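Search this site Search
24 March 2026 | Staff report
5 shares 0 comments

Visit report: Pladivon demonstration collection floor, Prekgate

The Prekgate floor records two-arm tabletop tasks for the Skesteck policy. There are 24 stations. An operator completes 39 episodes per shift, and any episode over 20 seconds is flagged for review. Object positions are changed between episodes.

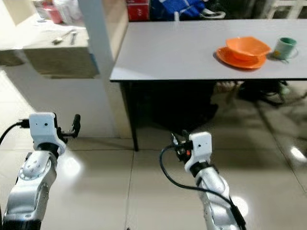

Reading time: 1 min

The dish station had an orange bowl on an orange plate and a small green mug to the right. Both arms carry external cables, the right one in a wide loop. We asked about snagging; Pladivon logs it as a separate fault code. A second visit is planned for April.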